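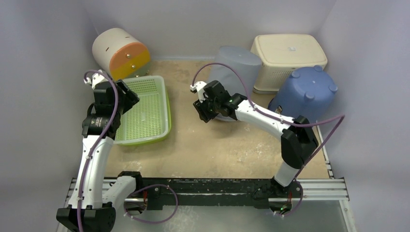

Tumine Twin-Arm Bench Cell

The Tumine cell is supplied by Enura to colleges, laboratories and light industry. Two arms are mounted on a common front beam and share one enclosed work area, suited to handling bins, baskets and other household containers. Each arm has its own gripper and a camera bracket at the wrist.

Rated service interval: 2,000 hours
Shipping weight: 27 kg
Order code: 696

Replacement work boards are sold separately. Organisations may book a demonstration at the Grerndale centre on any Monday.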